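## 4. Placing Parts on the Layout Sheet

This section applies to operators moving from hand kitting to the two-arm station at Girken. The station takes over placement of small parts. The operator remains responsible for loading, checking, and release of each kit.

1. Lay the printed sheet flat near the middle of the table.
2. Set the loose parts within reach of both hands.
3. Route the arm cables toward the front corners.
4. Step back and select **Place** on the Chauke panel.

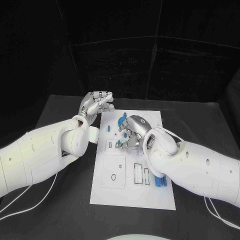

*Figure 3. Both arms working above the layout sheet, with blue parts on the paper.*

**Caution:** Do not reach over the table while either arm is moving. Press **Hold** first.

5. When the arms stop, compare each part with its printed outline. Correct any misplaced part by hand and enter code 42 in the kit log.
6. Replace the sheet after 200 kits, or sooner if the outlines are hard to read.

**Note:** Operators who formerly placed parts by hand are assigned to checking after 3 supervised shifts. Questions about reassignment go to Korkor Eshun; station faults go to Sem Bakker.

Revised 11/25/22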